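Home > Support > Guides > Kitchen > Calloway wash station

Filed under: Small kitchens, Sinks and worktops, Set-up

4. Setting up the wash area

This section covers the preparation of the sink, the worktop around it and the floor in front of it. It applies to the Calloway single-bowl station in both worktop finishes. Connection of the water supply and waste is covered in section 3 and must be complete before you start.

4.1 Before you begin

Check that the following are to hand:

- Prutska bowl cleaner, or a mild washing-up liquid
- two soft cloths
- soap dish and one small bottle for liquid soap
- slatted floor mat (order code 401)
- tape measure

CAUTION: Do not use wire wool, scouring powder or bleach tablets on the bowl. Scratches in a white bowl hold stains and are not covered by the guarantee.

4.2 Cleaning the bowl for first use

1. Remove the protective film from the rim. Pull slowly and keep the film low against the surface.
2. Run the cold tap for 30 seconds to clear any swarf from the pipework.
3. Wipe the bowl with a damp cloth and a little cleaner, working from the rim down to the drain.
4. Lift out any scraps of film or sealant. Do not wash them down.
5. Rinse, then dry the rim and the worktop with the second cloth.

NOTE: A faint grey ring at the drain after the first few uses is normal with hard water. Repeat steps 3 to 5.

4.3 Arranging the worktop

1. Place the soap dish and the bottle beside the tap, towards the back edge. Leave the front edge clear.
2. Keep the socket side of the room free of wet items. Leads must not hang within reach of the bowl.
3. Store dry goods in the shelf unit above the worktop. Clear bags are suitable if they are closed tightly.
4. Put cans and other heavy items on the lowest shelf. The maximum load per shelf is given on the label inside the unit.

CAUTION: Do not stand bottles on the shelf edge directly above the bowl. A falling bottle can crack it.
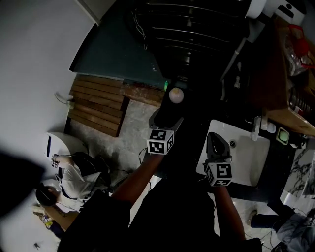 Fig. 4. Wash area with white bowl and dark worktop. Soap dish and small bottle beside the tap; shelf unit to the right.

4.4 Floor and clearances

1. Sweep the floor before laying the mat. On bare concrete, remove grit with a stiff brush.
2. Lay the slatted mat flat. If it rocks, turn it end for end and try again.
3. Keep the mat at least 37 mm from the wall so that air can pass behind it.
4. Keep boxes and bins out of the standing area in front of the bowl.

NOTE: Old stains in concrete do not affect the mat. Loose or flaking concrete must be repaired first.

4.5 Routine care

Daily: rinse and wipe the bowl, empty the soap dish of water, dry the worktop.
Weekly: lift the mat, sweep beneath it and wipe the slats. Clean round the base of the tap with a soft brush.
Monthly: check the shelf fixings and tighten if loose. Inspect the sealant round the rim for gaps.

If water collects under the rim, stop using the bowl and go to section 6, Fault finding. Replacement sealant is supplied in the Grurus spares kit, item 62.

Section prepared by Annapurna Sastry. Checked by Amber Stockdale, March.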